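Notebook, Hustel diary study
June, started 9:40

Export from Ravn finished overnight. 3,938 diary entries in total, both partners, all waves. 1,385 of them have a first code. Ketill's sheet has a lower number but he was working from the May file, so I've told him to throw that one out.

Still on the same question: what people write down on the evening after they meet someone important to their partner. Parents, an ex who is still around, the best friend, grown kids. We call these "first meeting" entries. The code book says one evening, one entry, one code. That has not held up. People start writing about it days before and keep going after. A woman in the Drindlow group mentioned her boyfriend's sister in every entry for two weeks and the meeting itself got one line, "went ok, long drive."

Decision from this morning, agreed with Sidra: split into before / evening of / after. Old code FM stays in the file but gets no new entries. New ones are FM-B, FM-E, FM-A. If the writer never says when the meeting took place, use FM-U and leave a note. 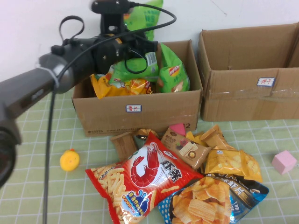
Cardboard box with snack bags, 薯片 (potato chips) on the label.

10:30. Did a batch of 40 with Ruairí to see whether the split works. We disagreed on 7. Wrote out the ones worth keeping:

Entry where he lists what he plans to wear, then says he doesn't care what her father thinks. Ruairí had it as low worry. I had it as high. We settled on high, since three paragraphs about a shirt is not low worry.

Entry where she wishes he would introduce her as his girlfriend and he said "friend" on the phone. Is this before, or is it a complaint about the relationship? Both. Double coding is allowed, I had forgotten. See page 3 of the code book.

Entry that is only about what to bring. Flowers or dessert, would wine be rude if the mother doesn't drink. Ruairí wanted to drop it as logistics. I don't want to drop these. There are a lot of them and they come almost always from the person who is nervous. Proposed code: GIFT, under FM-B. Ask Aitana, she wrote the original list and may have had a reason to leave it out.

The other four were one of us reading too fast.

11:50. Aitana says no reason, it just didn't come up in the Davthorpe pilot. Those couples had been together a long time and had already met everyone. She is fine with GIFT as long as we also use it when the gift is mentioned afterward ("they never opened it"). Added to the code book.

She also raised the thing about the host side. We have been coding only the person who is being brought home. The one doing the bringing writes too, and sounds quite different — more about managing two sets of people, warning the parents off certain topics, checking faces at dinner. One man wrote that he didn't taste a thing all night. We should have a HOST flag. It would mean going back over the 1,385. Bent offered to take the first half if he can do it from home.

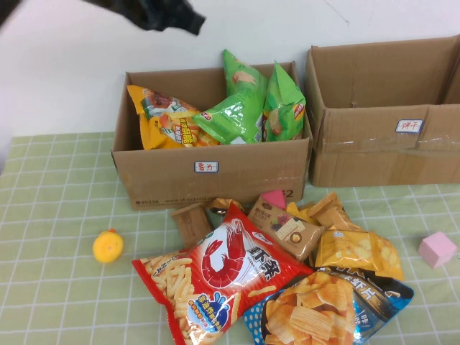 Boxes against the wall. The left one is open, E2 near its lower right corner.

14:15. Matching problem. Ravn pairs the partners' entries by date. If she writes at 11 at night and he writes after midnight they land on different days and the pair is lost. I checked by hand for a few couples and it happens often, mostly on exactly the evenings we want, because people got home late. Ketill will move the cutoff to 4 a.m. and rerun. Don't code any paired entries until he's done.

While I was in there I read one couple straight through, which I hadn't done in a while. Coding single entries you lose the thread. He thought his partner's mother disliked him for the whole of the spring. In the partner's entries the mother asks after him every week. Neither of them ever says so to the other, at least not in the diary. Not a finding, one couple. But it would be worth counting how often the two accounts of the same evening point in opposite directions. Needs the fixed pairing first.

Sidra thinks we should be careful with the word "approval" in the write-up. A few people who meet a partner's other partner, or an ex-husband, are not after approval. They want to get through it without a scene. She suggested "being let in." I'm not sold on it. Leave as open.

16:30. To do:
Ketill — cutoff, rerun, send new pair count
Bent — HOST flag, first half
Ruairí — second half, and fix the typo in FM-A
Me — write two sample entries for GIFT and for FM-U, reword the instruction sheet
Ask Sidra if the consent form covers quoting whole sentences or only short phrases. I think short phrases only, but check before anyone puts the shirt entry on a slide.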